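Speaker notes, May version. Slot is 28 minutes including questions. Slide numbers match Kinga's deck, not the printed handout.

## 1. Opening

- Name, job (returns analysis, Nikis), then straight into the question: why does bamboo kitchenware come back?
- Scope: boards, trays, drawer units and lids. No flooring, no textiles.
- Data set is 1,614 returned pieces from one product year. All were inspected by hand. Transit damage was taken out before the count.
- Credit Kinga Orbán for the inspection protocol. She is in the room and will take the questions on moisture meters.

## 2. What the material is

- Bamboo is a grass. The culm is hollow, so a flat part has to be built from strips glued edge to edge or face to face.
- Strip direction matters more than most product sheets admit. Movement along the fiber is close to nothing. Movement across it is what opens a joint.
- Density varies through the culm wall. Outer wall is hard and takes glue poorly. Inner wall is softer. A supplier who planes off too little of the outer skin gets weak glue lines.
- Carbonized (darker) stock has been steamed. It is softer than natural stock of the same grade. Say this slowly, people write it down.

## 3. Boxes and drawers

- A drawer is a hard case for this material. Four walls hold a floor panel, and the floor wants to change width with the seasons.
- Floor panel should float in a groove. Glued on all four sides, it will cup or push a corner apart.
- Metal slides add a second constraint. The screws go into the lower part of the side wall, often close to a glue line. Pilot holes are required. Ask for the drill size in the spec. 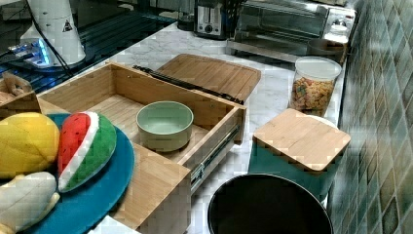 *Bamboo drawer unit, drawer pulled out. Slide rail along the lower outer edge.*

- Point at the rail, then go back to the exploded drawing.
- Slide clearance: the Kodach sheet gives one value for all humidity conditions. Explain why that is a problem in a coastal warehouse.
- 506 of the returned pieces were drawers or drawer parts. Main complaint was "sticks." Second was a corner gap.
- Most of the sticking drawers ran freely after a week in our conditioning room. We had been recording these as defects. They are now coded separately as fit complaints, and the older reports have not been corrected.

## 4. Boards

- Different failure pattern. No frame holds the part, so the whole slab can move. It warps if one face takes up water and the other does not.
- Usual cause is storage. A washed board left flat on stone dries from the top only.
- The juice groove is the thinnest section and leaves fresh end fiber open at the two short sides. Finish tends to be thin there. Check the groove first when inspecting.

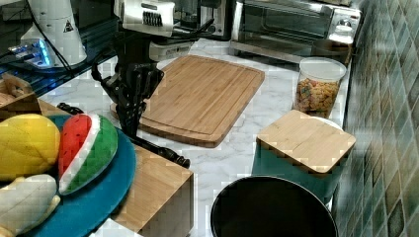
*Board with perimeter groove, flat on the counter. Strip grain visible across the face.*

- 169 boards in the set had a split starting in the groove. Show the section drawing, short side.
- Knife wear is a separate subject. Surface scoring was almost never the stated reason for return. Skip unless asked.
- Montecinos ran the soak test: one face wet, one face dry, measured at set intervals. Mention that their samples were conditioned first. Ours were not, so the two curves cannot be laid over each other. Somebody will try.

## 5. Finishes

- Mineral oil: does not cure, washes out, easy to renew.
- Curing oils: more durable, longer wait before packing. Short cure times cause the "smells odd" complaint.
- Film finish: fine on drawer fronts. Poor choice for a cutting surface, where it chips and lets water in under the film.
- Trullari finishes both faces of a board in one pass. Two other suppliers finish the top, stack, and do the underside the next day. Ask which method is used before approving a sample.

## 6. Changes made to the spec

- Moisture content measured at packing, with the reading written on the carton.
- Floating floor in all drawers over the small size.
- Groove depth reduced. Outer edge of groove moved inward.
- Care card rewritten. "Stand on edge to dry" is now the first line. It used to be on the back.

## 7. Questions

- Dishwashers: no. The heat and the long wet cycle work against the glue line together.
- Adhesive type: refer to the supplier declarations in the handout, page 4.
- Cost of the new spec: can give the direction (up), cannot give the amount.
- If time runs short, drop section 5 and keep the soak test.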